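Tray handling: gripper faults and stops
Frequently asked questions for bench staff
Last updated 19 September 2022

Why did the Bena cell get pulled from croissant runs?
The gripper let go of a tray during a lift. The controller logged fault 1202 (grip force lost) and the arm stopped. No injuries. Croissant runs are back on at reduced speed.

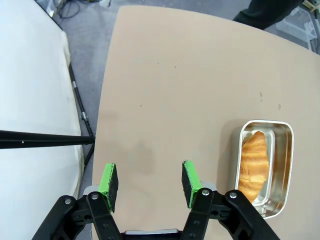
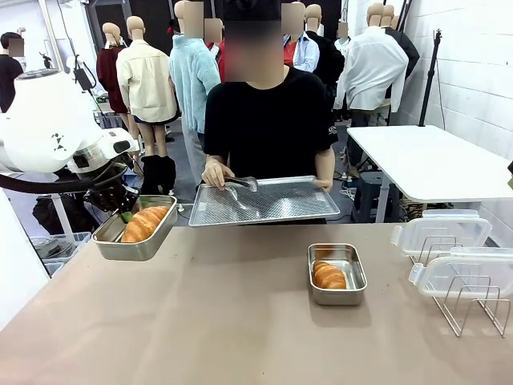
What caused the drop?
Worn pads. Lehner checked the set from that run and found the grip surface had gone smooth on one side. Steel rims need more friction than the plastic tubs we used before.

How often should pads be changed now?
Every 400 lifts, or sooner if the surface looks shiny. Write the lift count on the Brellitz sheet.

I see 1202 on the screen. What do I do?
Press stop. Keep your hands out from under the tray, even if it seems firmly held. Wait 30 seconds, then lower the arm from the pendant.

Can I take a tray out of the gripper by hand?
Only with the arm stopped and the tray resting on the table.

Is fault 39 the same thing?
No. That one is a cable fault at the wrist. Resetting won't clear it. Call Prerkilberg support.

When does full speed come back?
After the new pads are tested in October.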